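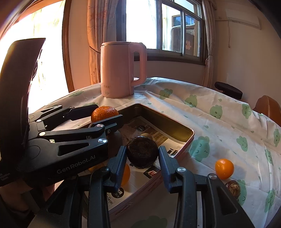
Why Does Fruit Have Skin?

Hi, it's Sombat Onsri again! Last time I told you I peel my mandarins in one long curl (my record is 9 in a row without a rip), and lots of you wrote in to ask what the peel is even for. Great question!

A fruit is mostly water and sugar. Lots of little creatures would love to get at that, like bugs and mold and tiny germs. So the plant wraps it all up. Skin keeps the juice in and the mold out, a bit like your own skin does for you.

What are those dots on an orange?

They're oil glands! Each one holds a teeny drop of oil, and that's where the orangey smell comes from. Bend a piece of peel next to your nose and sniff. Wow, right? Bugs often don't like that oil one bit, but I think it smells like January at my grandma's house.

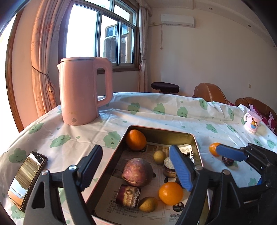 Roots need skin too, maybe even more, as they spend their whole lives in the dirt with worms and fungus for neighbors. If a carrot or a potato gets a small nick while it's growing, the plant can often patch the spot with a tough, corky layer. That's why you sometimes find a rough brown scar on one!

Try it at home

Ask a grown-up to cut 2 slices of apple, one with the peel left on its edge and one with none. Leave them on a plate until after lunch. Which parts went brown? Draw what you see and bring it to Skulo club, I'd love to look!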